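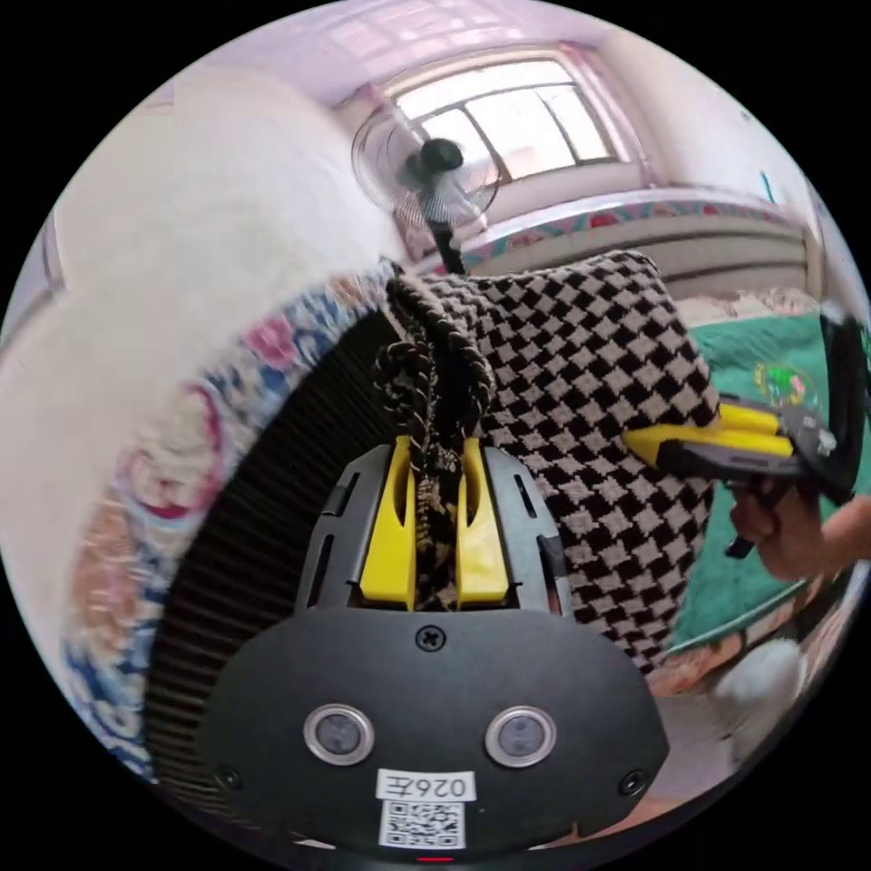 写真1　居室における把持確認。編みバッグの持ち手を黄色の指部で挟持した状態。右手側は別の一台。

差出人: Gönül Kozan（スコークポート共同工房 ロシク製作班）
宛先: ロシク製作班メーリングリスト
日付: 2025年12月28日
件名: Re: 手持ちグリッパの自宅組立における指部の開きと記録手順について（照会）

ロシク製作班各位

平素より当班の活動にご協力を賜り、厚く御礼申し上げます。Skokport（スコークポート）共同工房ロシク製作班のコザンです。

会員番号814の方より、自宅で進めておられる手持ちグリッパの組立について照会をいただきました。照会の内容は他の会員の作業にも関係しますので、ご本人の了承を得たうえで全体宛てに回答いたします。原文は各項目の前に引用し、引用中の改行のみ当方で整えました。

なお、本メールは現時点での班としての見解であり、手順書の改訂を兼ねるものではありません。手順書への反映については末尾に記載します。

---

## 指部の開きについて

> 製作班ご担当者様
>
> お世話になっております。会員番号814です。
> 八月の講習でお借りした図面に従い、自宅で左右一組の組立を進めております。
> 筐体の組付けまでは支障なく終わりましたが、指部の動作について判断のつかない点があり、ご教示いただきたく連絡いたしました。
>
> 左用の指部は、引き金を放したあと全開位置まで戻りきらないことがあります。毎回ではありません。
> 指で軽く押すと戻ります。右用では同じ現象は出ておりません。
> ばねは同じ袋から取り出したもので、取付穴の位置も図面どおりです。
> 側板のねじを少し緩めると改善しますが、今度は指の付け根にがたが出ます。
> どちらを優先すべきでしょうか。

側板のねじを緩めて使用する方法は採用しないでください。がたのある状態で記録を取ると、同じ開度の指令値に対して指先の位置がそろわず、後の処理で左右の対応が取れなくなります。戻り不良は再組立で直せますが、がたを含んだまま取得した記録は補正の手段がありません。

戻りが毎回悪いのではなく、ときどき悪くなるという症状であれば、当班ではまず摺動部の面の荒れを疑います。溝のある側板の内側を、光に透かしながら端から端まで確認してください。造形時の継ぎ目が溝の中にかかっていると、指の軸がそこを越えるときだけ抵抗が増します。全開付近で止まるのであれば、継ぎ目は溝の外側の端に近い位置にあると考えられます。

継ぎ目が見つかった場合は、目の細かい研磨紙を細く折って溝に通し、溝の長手方向にのみ動かして均してください。幅方向に擦ると溝が広がり、がたの原因を新たに作ることになります。削り粉は乾いた刷毛で払い、息で吹き飛ばすことはお控えください。筐体内に入った粉は後から取り除きにくく、基板側に回ることもあります。

継ぎ目が見当たらない場合は、軸の曲がりを確認します。軸を平らな面の上で転がし、浮きが出るようであれば交換としてください。交換用の軸は工房の棚にあり、持ち出しの際は貸出簿への記入をお願いいたします。

ばねについては、同じ袋のものであっても自由長に差が出ることがあります。左右のばねを入れ替え、症状が右に移るかどうかを見てください。移ればばね、移らなければ側板または軸という切り分けになります。この確認は分解の手間が少ないため、研磨に着手する前に行っていただくのが順当です。

潤滑剤の塗布については、照会文には記載がありませんでしたが、同種の質問を他の会員からも受けておりますので併せて申し上げます。指部への油の塗布は認めておりません。指先に回った油は把持面の摩擦を変え、また把持対象である家財を汚すおそれがあります。乾式の潤滑剤についても、班として確認が済むまでは使用をお控えください。

---

## 筐体のねじと再組立

> 二点目です。筐体正面のねじですが、図面には締付けの強さについての指定がありません。
> 一度締めすぎて、下側のねじの座面に白い筋が入りました。割れてはいないように思います。
> このまま使用して差し支えないでしょうか。

図面に指定がない点はご指摘のとおりで、当班の不備です。お詫び申し上げます。

現行の筐体は、正面上部の中央に一か所、下部の左右に一か所ずつの三点で留める構成です。三点のうち一点だけを先に締め切ると、蓋がわずかに傾いた状態で固定され、残りの二点に無理がかかります。三点とも頭が座面に触れるまで回し、その後、上、左下、右下の順に少しずつ締め増してください。工具は柄の短いものを使い、指先の力で止まったところで終了とします。電動の工具は使用しないでください。

白い筋については、写真を拝見しないと断定できませんが、筋が座面の内側にとどまっているのであれば使用を続けていただいて構いません。筋が座面の縁を越えて外周に達している場合は、落下時にそこから割れることがあるため、蓋を交換してください。蓋の造形データは班の共有場所にあります。ご自宅に造形機がない場合は、工房で代行いたします。

再組立の後は、必ず次の順で確認をお願いいたします。

1. 電源を入れない状態で引き金を数回引き、全閉と全開の両方で引っかかりがないことを確かめる。
2. 蓋を手で押さえ、合わせ目が動かないことを確かめる。
3. 窓の部分に指紋や粉が付いていないことを確かめる。付いている場合は、乾いた柔らかい布で中央から外へ向けて拭く。
4. 電源を入れ、下端の表示灯が点くことを確かめる。
5. 指部を全閉、全開の順に動かし、画面上の値が追従することを確かめる。

五番目で値が追従しない場合は、いったん電源を切り、内部の接続を見直してください。電源を入れたまま接続を抜き差しすることは、機器の破損だけでなく、けがにもつながります。

---

## ラベルの表記と左右の管理

> 三点目は管理上のお尋ねです。
> ラベルの貼付位置は図面で「センサ窓の下」とされていますが、我が家では左右を同じ机に並べて置くため、
> 取り違えがすでに一度ありました。
> 左右の別を示す色の印を筐体に追加してもよろしいでしょうか。

色の印の追加については、条件付きで差し支えありません。条件は、正面の窓の周囲に貼らないこと、指部に貼らないこと、の二点です。いずれも記録映像に写り込み、左右の個体差として扱われてしまうためです。握りの後ろ側など、作業者からは見えて正面からは見えない位置をお選びください。

ラベルの位置は図面のとおりとしてください。写真1の個体では、二つ並んだ円形のセンサ窓の下に白いラベルがあり、「026左」の表記の下に二次元コードが置かれています。番号と左右の別を一枚にまとめる形式は今後も維持します。番号のみ、あるいは左右の別のみを記した自作のラベルは、台帳との照合ができませんので使用しないでください。

取り違えが生じた記録については、後から左右を入れ替えて保存し直すことは避け、原本をそのまま残したうえで、備考欄に「左右取り違え」と記入してください。気付いた時点がはっきりしない場合は、その旨も記入してください。こちらで二次元コードの読み取り結果と照合いたします。照合には日数を要しますが、ご本人の記憶による修正よりも確実です。

机上での保管については、ブラニガン社（Brannigan）の収納枠を利用している会員が複数おられます。班として特定の製品を指定するものではありませんが、左右の形が異なる受けを用意しておくことは、取り違えの防止に有効です。紙箱に切り込みを入れたものでも代用できます。

---

## 居室での把持確認

> 四点目です。講習では作業台の上で木片を掴む練習をいたしましたが、自宅には作業台がなく、
> 寝室で試すことになります。対象も家にあるものになります。
> 布の手提げや籠のような、形の定まらないものを対象にしてもよいのでしょうか。
> また、部屋の片付けをどの程度まで行うべきか、基準があればお知らせください。

形の定まらない対象を用いることは、むしろ推奨しております。木片による練習は指部の開閉に慣れるためのもので、把持の良否を見るには不十分です。

写真1では、白黒の格子調の模様が入った編みバッグについて、黒と褐色の縄状の持ち手を指の間に挟んでいます。持ち手を対象とする場合は、次の点にご留意ください。

- 指先だけで挟むと、縄の撚りに沿って対象が回りやすくなります。指の中ほどまで縄を入れてから閉じてください。
- 持ち手の付け根は厚みが変わるため、最初の練習には向きません。
- 袋の口の縁を掴む動作と、持ち手を掴む動作は、記録上は別の作業として扱います。途中で切り替えた場合は、そこで記録を区切ってください。
- 袋の中身は、割れるもの、液体、刃物を避けてください。空のままでも差し支えありませんが、空か否かは備考欄に記入してください。

左右二台を使う場合は、先に一方で対象を保持し、静止してから他方を近づけることを原則とします。両手を同時に寄せると、指先どうしが接触することがあります。接触した場合は、傷の有無にかかわらず、その回の記録を区切り、指部の開閉を確認してから再開してください。

片付けの基準についてお答えします。居室は人が暮らす場所であり、作業台のように何も置かれていない状態にすることは求めておりません。寝台、腰掛け、扇風機、敷物などは、そのままで構いません。ただし、以下の事項は必ずお守りください。

**足元と配線。** 敷物の端がめくれていないこと、電気製品の配線が歩く範囲を横切っていないことを確認してください。グリッパを持っている間は足元への注意がおろそかになります。握りの部分から垂れる紐や引き金まわりの部品が家具に引っかかることもありますので、腰掛けや寝台の縁をまたぐ動作は避けてください。

**扇風機および暖房。** 羽根のある機器は停止させてください。風で布や軽い袋が動くと、把持の成否の判定ができなくなります。放熱器の近くに機器を置いたまま離れることも避けてください。造形品は熱で変形することがあり、側板の溝が歪むと、最初の項目で述べた戻り不良と同じ症状が出ます。放熱器が窓の下にあるお宅では、窓辺を仮置きの場所にしがちですので、特にご注意願います。

**採光。** 窓を正面にして作業すると、対象が逆光になります。逆光の記録も有用ですので排除はいたしませんが、同じ作業を窓に対して向きを変えて繰り返していただけると、比較が可能になります。向きを変えた場合は新しい記録として開始してください。

**同居の方。** 同居の方が写り込む可能性がある場合は、事前に了承を得てください。了承が得られない時間帯には作業を行わないでください。書類、宛名のある郵便物、画面の点いた端末は、あらかじめ別の部屋に移してください。

**布類。** 毛足の長い敷物や覆いは、指部の付け根に繊維が入り込む原因となります。作業後に側板の溝を点検し、繊維があれば毛抜きで取り除いてください。引いても抜けない場合は、無理に引かず、指部を外してから除去してください。

---

## 記録の長さと休憩

> 最後に、一回の記録の長さについて伺います。
> 手順書には「適宜」とありますが、慣れない者には判断がつきません。
> 長く続けると手首が疲れ、後半は動きが雑になっていることを自覚しております。

「適宜」の語が判断の助けになっていないとのご指摘は、もっともと存じます。班で協議し、当面の目安を次のとおり定めました。

- 一回の連続した記録は、最大15分とする。
- 記録と記録の間に休憩を置き、その間はグリッパを手から離す。
- 一日の作業で30回を超える把持を行う場合は、途中で指部の開閉の確認を挟む。

手首の疲れを感じた時点で、目安の時間に達していなくても終了してください。動きが雑になったと自覚された部分は、削除せずに残し、備考欄にその旨をご記入いただければ十分です。後半の記録に見られる速度の変化も、指部の設計を見直すうえでの資料になります。

握りの太さが合わないことも疲れの原因となります。現行の握りは大きめの手を前提とした寸法であり、手の小さい会員からは、引き金に指の先しか掛からないとの報告を受けております。細い握りの造形データは版数2として共有済みです。筐体側の取付けは共通ですので、握りのみを差し替えることができます。差し替えた場合は、機体の台帳に版数を追記してください。

---

## 部品の持ち帰りに関するお知らせ

照会への回答は以上ですが、この機会に、自宅で組立を行う会員全員に関わる事項をお知らせいたします。

工房の棚に置いてあるGrutby（グルトビー）の部品箱は、製作班の共有品です。箱ごと持ち帰ることはできません。必要な分を小袋に移し、貸出簿に品名と数量を記入してください。先般、ばねの袋が箱ごと見当たらなくなり、工房で組立を予定していた会員の作業が止まりました。お心当たりの方は、棚に戻していただくだけで結構です。理由の届出は不要です。

電池については、自宅への持ち帰りを認めておりますが、充電は目の届く場所で、可燃物から離して行ってください。寝台の上、布を掛けた腰掛けの上での充電はお断りいたします。膨らみ、異臭、変色に気付かれた電池は、使用と充電を中止し、当方までご連絡ください。郵送での返却は受け付けられませんので、工房までお持ちください。

破損した指部は、廃棄せずに工房へお戻しください。割れた位置と方向を調べることで、次の版の肉厚を決めております。小袋に機体の番号と左右の別を書き添えていただければ、経緯の説明は後日で構いません。

---

## 手順書への反映

今回の照会により、次の事項を手順書に追加する方針です。

- 指部の戻り不良の切り分け（ばねの左右入替え、軸、側板の溝の順）
- 筐体正面のねじの締付け順序
- 左右識別の印を貼ってよい位置
- 居室で作業を行う場合の確認事項
- 一回の記録の長さの目安

締付けについては、感覚的な表現にとどまらず数値で示すべきとの意見が班内にあります。測定できる工具が工房に一本しかなく、各家庭で同じ値を再現できない事情がありますので、扱いは次回の打合せで決めます。ご意見のある方は、本メーリングリストへの返信でお寄せください。個別に当方へお送りいただいた場合も、班で共有いたしますことをご承知おきください。

会員番号814の方におかれましては、ばねの入替えを行われた結果を、症状が移った場合も移らなかった場合もご一報いただければ幸いです。座面の筋については、下側のねじを真上から写した写真を添えていただけますと、交換の要否を速やかに判断できます。

詳細な照会をお寄せいただきましたことに、改めて御礼申し上げます。

Gönül Kozan
スコークポート共同工房 ロシク（Rosik）製作班

> 以上、お手数をおかけいたしますが、ご回答のほどよろしくお願い申し上げます。
> 急ぎではございませんので、班のご都合のよろしい折にお返事いただければ結構です。
>
> 会員番号814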